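Unpacking as an Activity: What a Phone-Sized Box Asks of a Table

Project report, Flallier design studies, second-year group
2024-08-25

3. What we did

Our question was simple enough to get approved in July: how much work does a small box make for whoever opens it? We had pictured something grander, with a survey. The survey got 20 replies, several of them about a different survey, so we went back to the box.

The setup was a table, a box and a form. The form was called Ikonness, after the project, and had 71 fields. By the second session we were filling in nine of them. The rest concerned "delight," which none of us could measure and two of us refused to spell out in full.

We chose a pale table because it was the one that fit through the door. It did us a favor, though. A white box on a cream surface loses its outline when you look at it from across the room, and what you notice first is the orange. Every note we took begins with the orange. Our section on the tray is much shorter than planned.

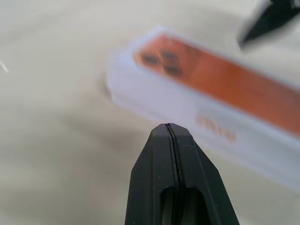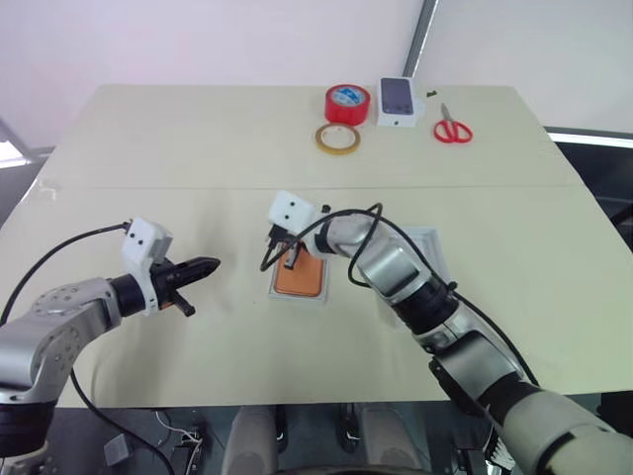
Figure 2. The white box with its orange top, close up (first picture), and the orange item in its shallow tray on the table (second picture).

4. What we found

Rounded corners matter more than we expected. With a shallow tray, the item sits near the rim and there is little to get hold of. Our Starnum sample had a ribbon for this purpose. The ribbon came off in session one and is now a bookmark.

Placement on the table made a difference too. In the middle, the box could be reached from either side, but a box set at an angle got straightened before anything else happened. We had no field for straightening. We wrote it in under "delight."

5. Problems

The Omoregie room was booked over us twice, and 617 words of notes were saved under a name we have yet to guess. The final mark for the pilot was 91, which we put down to the appendix. The second round will use a darker table and a shorter form.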